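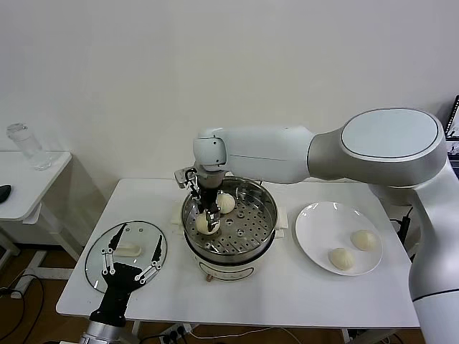 STOLLITZ, October 2, 2024

Lizelle Xaba wants the buns off the steamer and onto the plate. That's the demo. Vumance leases the two-arm kit by the month, setup included, and she runs the trials.

"Soft food is the hard part. Squeeze too much and you've got a dent, nobody buys a dented bun."

Grip force is set per recipe. Takes her 10 minutes, she says, longer if the dough is new.

Speed? "Slower than a cook. Kitchens ask me that first."

Customers so far: one, a canteen in Kruger, since April. Roughly 70 buns a shift there. Price she wouldnt give. "Depends on teh arms."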